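3.2 Fixture Plate and Tool Alignment

The assembly cell at Okthorpe uses a vertical work surface. Parts are held on a flat plate fixed to a wall of aluminum extrusions, and the arm approaches from the front. A vertical plate takes up less of the arm's reach than a table of the same area, but any sag in the mounting appears directly as an offset between tool and pocket. Most of the setup work described in this section deals with that offset.

The plate is mounted first and left for 30 minutes before its bolts are torqued a second time. The tool is then fitted between the finger mounts, and the arm is driven at low speed to a reference pose in front of the socket pocket. The operator checks the approach in the wrist camera view (Figure 2) before the tool is allowed to touch the pocket wall.

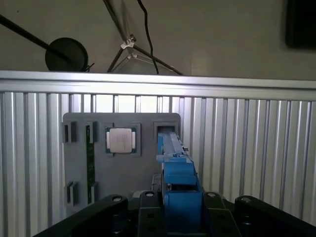
Figure 2. Wrist camera view during alignment, with the blue tool at the socket pocket.

Lateral error is the main quantity corrected at this stage. The Riment controller stores one offset for the whole plate and a second, smaller one for each pocket. The plate offset is set at the socket pocket, where the dark interior gives a clear edge against the gray of the holder. With the tip partly inside the opening and in line with its left side, the operator steps the arm sideways until the gap is even, then saves the pose. The processor holder and the memory clips are checked afterward against the same offset — they are corrected only if the approach is visibly off center.

Routine care follows a fixed interval. After 700 insertions the tool is removed, wiped, and inspected for wear along its ridges and at the steps in its profile. The bolts on the gripper arms and finger mounts are checked at the same time. A loose finger mount produces an error that changes with approach direction, and it cannot be removed by adjusting the plate offset. An early version of the Hadwood maintenance sheet did not separate the two cases, and several tools were replaced when only a bolt needed tightening.

When a tool is replaced, the pocket offsets are cleared and the full alignment is repeated. The cell is returned to service after 96 consecutive insertions without a force stop. If a stop occurs, the count is reset and the mounts are inspected again before the next run.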